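Borari

Borari is a small plain-text collection of basket and tray patterns, gathered so that people who weave at home can search them, compare them and (best of all!) weave from them. It holds 200 patterns, each in its own file, and every one has been read through by at least 2 people before going in.

What's in a file

Each pattern starts with a short header: name, shape, outside size, number of compartments, rim type. After that come the steps, one per line, in the order you'd work them. Sizes are in inches, with centimeters in brackets. If the original notes were handwritten and we couldn't read a word, you'll find [unclear] in its place – please don't guess, write to us instead.

Folders

round – bowls, bread baskets, anything started from a crossed base
oval – mostly market baskets, plus the lovely Fledcombe set
trays – flat work, with and without dividers
rims – borders on their own, to mix with any base

How to use it

Download the whole thing or just the folder you want. Every file opens in any text editor. The index lists all the patterns by shape and size, and you can sort it in a spreadsheet. New weavers should try Stirnden 2 in the round folder first. It's a forgiving little bowl and you can finish it in an evening.

Known problems

Stake counts in the oval folder were copied from two different systems and don't always agree with the rim files. Ward Bakker is working through them and hopes to be done in July. The Kuusk patterns still lack rim types.

Adding a pattern

Yes please! Copy the blank file, fill in what you know and send it to Arnout Hermans. Half-finished notes are welcome too – we love puzzling them out.

License

Free to copy, change and weave from, including for baskets you sell. Please keep the pattern name and the weaver's name with the file.

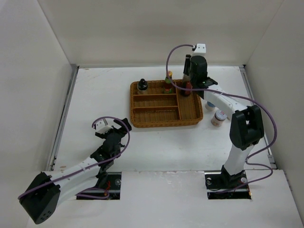
Woven wicker tray with four compartments and a braided rim.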